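Nokcombe 手抄菜谱语料

数据说明（README）
版本 1.2，2021年9月

先看这一段

如果你是冲着“菜谱数据集”几个字点进来的，想拿它训练一个会推荐晚饭的东西，那多半要失望啦。我收的是旧本子里的手写菜谱，主人们写的时候没打算给外人看，很多条连菜名都没有，有的只有一行：“照上次那样，糖减一点。”上次是哪样，翻遍整本也找不着。

我感兴趣的是人怎么写“多少”。一小撮、鸡蛋那么大一块黄油、倒到杯子花纹那里、够盖住就行……这类说法在印刷的菜谱书里越来越少，在家里的本子上却到处都是。这份语料就是把它们一条条抄下来、标出来，顺便把能换算的换算一下，不能换算的老老实实写“不能”。

目前公开的有 3,006 条菜谱，来自 60 本本子，原文是英文，夹着一些芬兰语和伊博语的词。说明文件有中英两份，你现在看的是中文这份，是我自己写的，不是翻译过来的，所以两份的啰嗦程度不一样，内容有出入时以表头和字段定义为准。

怎么开始的

Ciltport 是个港口小城，我搬来的头一年租的是 Myrtle Ferreira 家楼上。她收拾储物间，翻出来一摞她母亲和姨妈的菜谱本，问我要不要看，我看了一个下午，晚饭都忘了做。后来她又跟教会里的几个朋友提了，朋友再跟朋友提，我的走廊就慢慢堆满了本子（装在鞋盒里的，装在饼干罐里的，还有一本是用鞋带捆着的，解开之后再也没能捆回原样，对不起！）。

一开始只有我一个人抄。后来 Onyekachi Ugwu 加进来，负责所有带伊博语词的本子，也帮我纠正了一大批我自以为看懂了的地方。举个例子，有一本里反复出现“一个牛奶杯”，我当成喝牛奶的杯子，标了容积，标得还挺得意。Onyekachi 看了以后告诉我那指的是装炼乳的空罐子，在那一家里拿来量米。我把那本从头到尾重标了一遍。

芬兰语的部分是 Esko Manninen 看的，他的意见通常很短，“不对”“再看”“这是咖啡杯，不是茶杯”。咖啡杯和茶杯在他那儿是两码事，差得还挺多，所以我们后来把 cup 这个词拆成了好几个标签，下面会讲。

里面有什么

压缩包打开以后是这几样东西：

recipes.csv，主表，一行一条菜谱。
measures.csv，度量表达，一行一个表达，靠 recipe_id 跟主表连起来。
glossary.csv，量具和估量说法的词表，收了 110 个词条。
notes 文件夹，每本本子一个文本文件，写这本的大致情况，纸什么样、有没有换过笔、哪几页粘在一起了。
changes.txt，改动记录，写得比较随意，见谅。

没有扫描图。这一点老有人来问，我就写在前面：本子的主人同意公开文字，多数没有同意公开笔迹，所以图像不在包里，我也不会私下发。

抄写是怎么做的 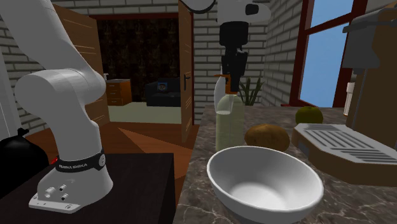 抄写的规矩改过三次，现在用的是第三版：一个人抄，另一个人对，两个人意见不同的地方保留两种读法，写进 alt_reading 那一列。第一版的时候我是坐在沙发上抄的，本子搁膝盖上，结果错得一塌糊涂，尤其是分数，二分之一和四分之一在铅笔字里能长得一模一样。后来统一改成在桌上摊平了抄，台灯从左边打过来。桌面颜色也有讲究，像图里那种深棕色的木桌面就很舒服，发黄的纸放上去边缘清清楚楚，缺了一角、少了半行，一眼就能看见；白桌子反而容易让我漏掉纸边上的小字，那些小字又往往是最要紧的，“烤箱别信上面写的，多十分钟”之类。

拼写一律照原样。Worcestershire 这个词在语料里有许多种写法，我一个都没改，规范写法放在 norm 列里。涂掉的字如果还认得出来，也抄，用双方括号括起来，因为涂改本身很有看头：有一条姜饼，糖的量先后改过四回，一次比一次少，最后旁边写着“医生说的”。

认不出的字写一个问号，一个问号代表一个词，不代表一个字母。这条规则最早没写清楚，第一批的几本里混着两种用法，1.1 版已经改齐了。如果你手头还是 1.0，请换掉。

从多少变成多少

总共抄了 3,140 条，公开的是 3,006 条。没放出来的那些，有的是主人后来改了主意，有的是里面写了别人家的病情或者钱的事，跟菜谱搅在一起摘不开，还有几条是同一家两本本子里互相抄的，一字不差，只留了早的那份。差了一个字的都留下了，差的那个字有时候就是重点。

字段说明

recipe_id：本子编号加流水号，比如 N14-022。N 就是 Nokcombe，Myrtle 家那条街的名字，第一批本子从那儿来的，后来别的街区的也跟着用了这个字母，没有别的意思。

title_raw：原标题，没有就空着。请不要替它起一个。我收到过一份补全了标题的衍生版，做的人很用心，但是把“给 Ernie 的那个”改成了“苹果派”，唉。

title_norm：我们给的统称，只有在正文足够看出是什么菜的时候才填。

hand：笔迹编号，同一本里换人写就换号。只在本子内部有效，不要跨本子比。

period：年代，按十年分，很多是靠夹在里面的剪报、信封和优惠券猜的，period_conf 写了把握有多大，分高、中、低。标“低”的请当没有。

text_raw：正文原样，换行用竖线表示。

text_norm：拼写规范过的正文，词序和标点不动。

alt_reading：第二种读法，前面说过了。

marginalia：页边的字。这一列我最喜欢，没有之一！建议单独导出来慢慢看。

measures.csv 里的字段稍微麻烦点：

expr：原文里的表达，连着它修饰的东西一起抄，“a walnut of butter”就抄整个，不只抄 walnut。

type：分五类，标准单位（磅、盎司、品脱这些）、家用器皿、身体（撮、把、一指深）、比作别物（核桃、鸡蛋、鸽子蛋）、结果导向（“够盖住”“到不粘手为止”）。一个表达可以归两类，用分号隔开。

vessel：如果是器皿，填词表里的编号。

ml_low 和 ml_high：能换算成容积的，给一个范围，从来不给单个数字。这个是 Esko 坚持的，我一开始嫌麻烦，现在完全站他那边。

basis：换算的依据，分成“实物”“同本旁证”“外部资料”“猜的”。对，真的有一个值就叫“猜的”，英文版里写的是 guess。

器皿这件麻烦事

cup 一个词占掉了我一个冬天。在这批本子里它可能是茶杯、咖啡杯、炼乳罐、量杯、“那个蓝杯子”，还有一处很可能是奖杯（主人家确实有一个，摆在灶台旁边，里面插着勺子，所以也别笑我）。

我们的做法是能找到实物就量实物。办法很土：灌水到主人说的那条线，再倒进量筒里读数，每次三遍，取最小和最大。主人说不清是哪条线的，就请她当场做一遍那个动作，她手停在哪儿我们就量到哪儿。Abimbola Anozie 的外婆量面粉从来不看杯子，眼睛看着窗外，手一抖就停，三遍的结果差得很少，我和 Onyekachi 在旁边面面相觑。

敞口的大碗比杯子难得多。碗口宽，液面高一点低一点，容积差很多，而写的人又爱用“半碗”。更要命的是有的本子里 bowl 和 basin 混着用，前一页是一样东西，后一页又成了两样东西。碗里要是还搁着勺子、搅棒什么的，读液面又要多一道小心，我们规定一律先拿出来再读；“半碗”则按主人的演示来，没有演示的一律标“猜的”，上下限放得很宽。

还有颜色。本子里有好些液体只靠颜色来判断：“搅到变浅”“到淡得像柠檬汁”“汤要黄里带一点绿才算好”。这些归到结果导向那一类，没有任何数值。有人建议我配个色卡，我试着做过一版，同一句话拿给四个人看，指了四个地方，就没有放进来。

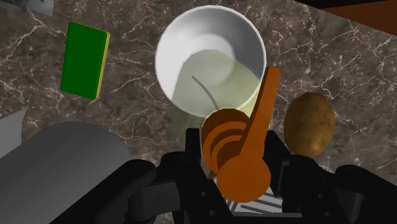 图 2：白色圆形容器，里面是浅黄绿色的半透明液体；台面为深褐色，带浅色细纹。

颜色词的清单在 glossary.csv 的后半截，type 写的是 colour。它们跟食材绑得很死，pale 说的是黄油还是洋葱，完全是两回事，用之前请连着 expr 一起看，别单独拿出来做词频，我做过，图很漂亮，什么也说明不了。

标注是谁做的，意见一致吗

抄写和标注都是我们几个人轮着来的：我、Onyekachi、Esko、Abimbola。Danjuma Abubakar 后来加入，专门管脚本和检查，编号重复、上下限写反这类毛病多半是他揪出来的，有些是我抄到半夜干的好事。

标准单位那一类大家几乎没有分歧。吵得最凶的是“身体”和“比作别物”之间，比如“拇指大的一块姜”，这算身体还是比作别物？Abimbola 觉得拇指在这儿就是尺子，归身体；Esko 觉得姜是照着拇指的样子切的，归比作别物。最后两类都标。你要是只想要干净的单一标签，用 type 分号前面的那个，那是最先标的人的意见，不代表它更对。

我没有放一致性系数。早期算过，规则改了以后没有重算，放旧的不合适，放新的还没有。等哪天真的算出来会写进 changes.txt。

已知的毛病

先说偏的地方。本子几乎都来自愿意写字、也留得住本子的人家，搬家多的、住得挤的，本子早就没了。甜的比咸的多得多，我猜是因为天天做的菜用不着记，做蛋糕才要翻本子，但这是猜的，数据本身回答不了。写的人大多是女性，男人的笔迹集中在腌鱼和酿酒那几页，这个很好玩，不过样本太小，请不要拿去写标题吓人的文章。

年代不可靠，上面说了，再说一遍也不嫌多。

还有些本子是一家人传着写的，前面的菜谱被后面的人照自己的口味改，text_raw 里收的是最后的样子，加上认得出来的涂改。想还原“最早的版本”是做不到的，至少我做不到。

度量表达里的“外部资料”那一类，用的是不同年代的家政手册，手册之间自己就对不上。N31 那本我们换了两次依据，现在的范围还是偏宽。

最后一个毛病是我的：notes 文件夹里的文本长短差得很大，有的写了满满两页，有的只有“蓝封面，油”。后面那种是我赶着还本子的时候写的，人家女儿要结婚，等着翻里面的蛋糕配方呢。

试做

有段时间我们想验证换算范围靠不靠谱，最直接的办法当然是照着做一遍，于是就有了试做记录，在 measures.csv 的 tested 列里，标 y 的就是做过的。做法是按下限做一份、按上限做一份，都能吃，就算范围站得住；有一份明显不对，就收窄。

标准是“能吃”，不是“好吃”，这句请一定看清楚。有一条咖啡味的布丁，上下限两份都凝住了，也都能吃，Danjuma 吃了一口以后去喝了很多水。原文写的是“浓咖啡，一点点”，这个“一点点”我们给的范围是一汤匙到小半杯，后来改窄了。咖啡本身也是麻烦，早年的本子里说的是壶里煮的，换成现在厨房里的咖啡机做出来的，浓度全变了，所以凡是用了咖啡机的试做，tested 后面都多一个字母 m，你做比较的时候可以剔掉。

试做用的厨房是 Ukard 烹饪教室借给我们的，条件是做完要擦台面，做坏了的自己端走。

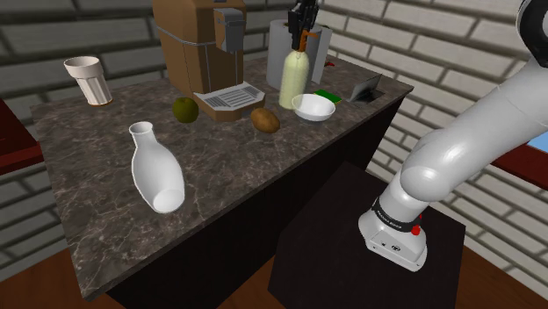 怎么用，怎么引用

读文件没什么特别的，UTF-8，逗号分隔，带逗号的单元格有引号。用表格软件直接打开的话，注意它会把“1/2”变成日期！变成日期！我被这个坑过两回，第二回是在已经知道的情况下。导入的时候把 expr 和 text 开头的列都设成文本就好。

recipe_id 请当字符串用，别去掉前面的零。

学术用途、教学、写小说、做展览，都可以随便用，注明“Nokcombe 手抄菜谱语料”和版本号就行。商业用途请先写信，主要是因为有几户人家希望知道自己家的东西去了哪里，我答应过的。请不要去查本子是谁家的，也别把 marginalia 里的人名拿出来跟外头的资料对，那些人名我们换过一遍，但小地方嘛，真要猜总能猜到几个。

如果你拿它训练模型，我不反对，只求一件事：别让模型把“不能换算”的地方填上数字。空的就是空的，我们空得很认真。

有朋友问过能不能把它并进 Okeke 词汇表，那是 Onyekachi 在做的另一个项目，收伊博语厨房词。两边的编号已经对上了，在 glossary.csv 的 okeke_ref 列，没有对应的就空着。那个项目有自己的说明和自己的许可，用之前请看它那一份。

常被问到的几件事

为什么不统一换算成克？面粉压没压实，差得太多了，原文又不说。想换的话你可以自己加一列，basis 请写清楚。

能不能把我外婆的本子寄来？很想说能！现在暂停收新的，走廊要留出来走路。等5月以后再看，到时候会在 changes.txt 最上面写。也请千万不要直接寄原本，先写信，先拍几页，邮路上丢过一本，找了很久才找回来，我那阵子瘦了不少。

有没有中文菜谱？没有。我自己妈妈的那本我留着呢，她不肯公开，说里面写错字太多，我劝了几次，还在劝。

发现抄错了怎么办？太欢迎了，写上 recipe_id、你觉得对的读法、为什么，三样缺一样我都得回信再问。拿不准也可以写，写进 alt_reading 又不要钱。

glossary 里的“Ferreira 杯”是什么？就是 Myrtle 家那只杯子，边上有个缺口，她母亲量到缺口为止，本子里写的是 to the chip。一开始我把 chip 当成薯片，想了半天一道蜂蜜蛋糕为什么要加薯片。现在它在词表里有单独的编号，实物量过，上下限都在，basis 写的是“实物”。

改动摘要

1.2：拆分 cup 的标签；补了 N40 以后各本的 marginalia；收窄咖啡相关的几条范围；词表加入颜色词。
1.1：问号用法统一；修掉编号重复；重标了炼乳罐的那一本。
1.0：第一次放出来，错很多，请别再用了。

下一版打算先补 notes 里太短的那几篇，本子都还回去了，得一家家去敲门再看一遍，Myrtle 说她陪我去，顺便带点饼干。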